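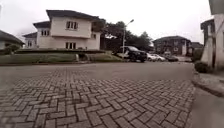 The walking trails group met in the back hall at Usstead on Tuesday, April 8, 2008, and the room was full before we had the coffee going! First up was the new loop from Usstead to Flisville, and what people should have under their feet on the way. There was a lot of love for herringbone brick where a path meets a road, with the zigzag running right up to the asphalt, and several members would like that at both road crossings. Others prefer packed gravel all the way through, which drains well and is kinder to knees. We agreed on gravel for the loop itself and brick at the crossings if the money stretches.

**Money**

- Balance stands at 2966 dollars after the winter sign order.
- The spring walk brought in 476 dollars, our best yet. Thank you to everyone who baked.
- The Giltden grant asks us to show 3000 dollars of our own before we apply. We are so close! Agreed to hold the plant sale early and send the form in right after.

**Oei footbridge**

Two planks on the far side are soft and the handrail wobbles. The county has been told, twice. Agreed to write again, with measurements this time. Until then the Sunday group will use the lower path, muddy as it is. Someone asked if we could fix it ourselves and the answer was no, it's the county's bridge.

**Maps**

The new folding map got a round of applause. The creek is finally on the correct side of the mill. More than 100 copies have gone already, mostly through the Flisville library. Corrections wanted before the reprint:

- Giltden parking lot is shown too far north
- "Orchard Path" is spelled two ways
- add the water tap at the ball field

**Night walk**

Great idea from one of our newer members: an owl walk in November, short route, flashlights with red covers. Everybody wanted in. Route still to be picked, either the Oei woods or the old rail bed. Children welcome with a grown-up.

**Other business**

Loppers are missing from the shed again, the pair with yellow handles. Please look in your trunk.

Next meeting same hall, same time, second Tuesday. Plant sale tables to be set out first.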